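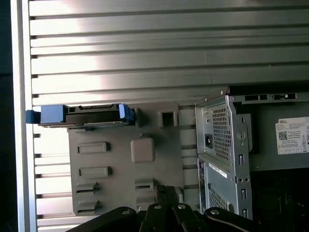

Cirkport Computer Help Desk

Skesetti
I'm giving my old tower to a charity shop. Is deleting my files enough?

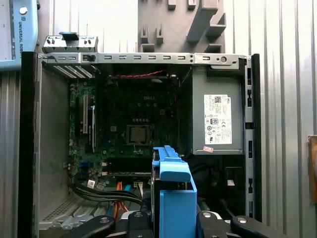

Desktop case with the side open, Dell motherboard

Funder
No. Format it.

De Smet
A quick format leaves most files recoverable. Run a full overwrite – mine took 9 hours – or take the drive out and keep it. 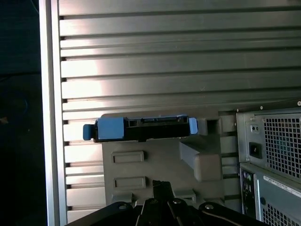

Sign out of your accounts first, email and browser included. If you go for removal, look for a grey plastic bracket like this one, with two recessed slots one above the other. Unplug at the wall before you start.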